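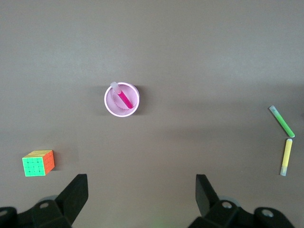
*Figure 1. Wrist view, fingers open, one marker in the cup and two on the table.*

## Lab 4: Sorting markers into a cup

Instructor: Ehsan Sadeghi
Handout revised 2 October 2018

### Task

Each team writes a program that picks up loose markers and places them in the pen cup. The cube is a distractor. It must not be touched, and a run in which it moves scores zero. Teams have 14 attempts, split over the two lab sessions as they see fit.

### Working from the wrist view

The fingers are always in view at the bottom of the picture. Mask them before any color thresholding, or the dark plates will be merged with shadows on the table. The mask from Lab 3 can be reused if the fingers are at the same opening.

Color alone separates the green and yellow markers from the gray table. It does not separate them from the cube, which has green and yellow faces of its own. Use shape as a second test: fit a rectangle to each region and reject anything with a length-to-width ratio below 2. Regions smaller than the limit in `config.txt` are dropped first.

The caps are translucent and pale, so a threshold tuned on the barrel finds the barrel only. The centroid then sits too far from the cap end. Correct for this before computing the grasp point – most failed grasps in April came from this error.

The pink marker and the cup are close in hue. Start with the cup rim, fit a circle, and treat anything inside or crossing it as already placed.

### Grasp sequence

1. Move to the survey pose and save one picture.
2. Compute position and angle for each loose marker.
3. Turn the wrist so the fingers close across the barrel.
4. Descend, close, lift.
5. Move over the cup center and release.

If two markers lie end to end, take the one farther from the cup first. Joint limits apply near the right side of the work area; see the Pakitz notes, section 2.

### To hand in

- Source code, in the Clundamus folder under your team name
- Log file for every attempt, including failed ones
- One page on how your program tells a marker from a cube face

Reference logs are runs 1727 and 2501. The second contains a missed grasp – find the step at which the angle estimate goes wrong and state it in your report.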